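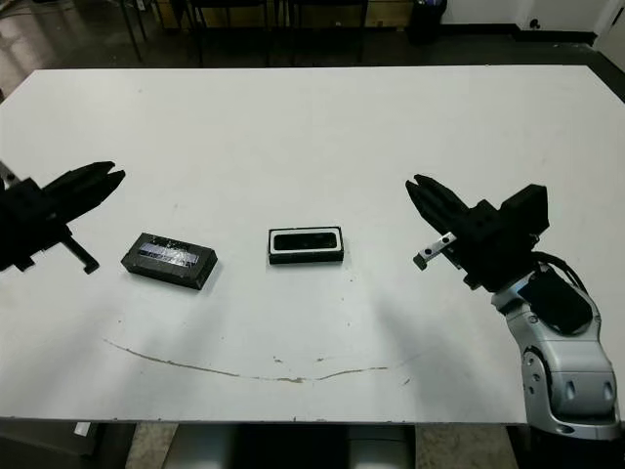

Fig. 1 - Le plateau blanc et sa trace brunâtre en arc, avec les deux objets noirs posés dessus.

Accueil | Projets étudiants | Ateliers | Archives | Contact

Nettoyer une table blanche : notre rapport de mi-parcours

Gerasimos Gkikas, 10 novembre 2019

Au départ je voulais travailler sur les peintures murales, et puis je me suis retrouvé avec une table ! Le sujet tient en une question : comment entretenir un grand plateau blanc mat sans le lustrer ? Sur le nôtre, il y a cette longue ligne fine un peu courbe, et des petits points bruns tout autour. J'avoue que je m'y suis attaché.

J'ai préparé des chutes de panneau blanc mat, prises à l'atelier Trudthorpe, pour ne pas abîmer le vrai plateau (Mme Nwachukwu y tenait beaucoup). Sur chacune, j'ai frotté un coin de caoutchouc, puis essayé trois méthodes : chiffon microfibre et eau tiède, gomme blanche, éponge abrasive très fine. Pour l'abrasif j'ai comparé les grains 400 et 1000, toujours avec 30 passages.

La gomme marche bien sur les traces fraîches, mais quelle patience... Le grain 400 est une catastrophe - ça raye tout de suite. Le 1000 enlève presque tout et laisse une zone satinée, visible quand on se penche. L'eau tiède seule ne fait pas grand-chose, sauf sur les points isolés.

Reste à voir le vieillissement. Je garde les chutes près de la fenêtre jusqu'en janvier et je referai les mesures de brillance à ce moment-là.

Projets récents
- Sirkesero : un tabouret en carton plié
- Ranger l'atelier Trudthorpe
- Les colles du fonds Ascombe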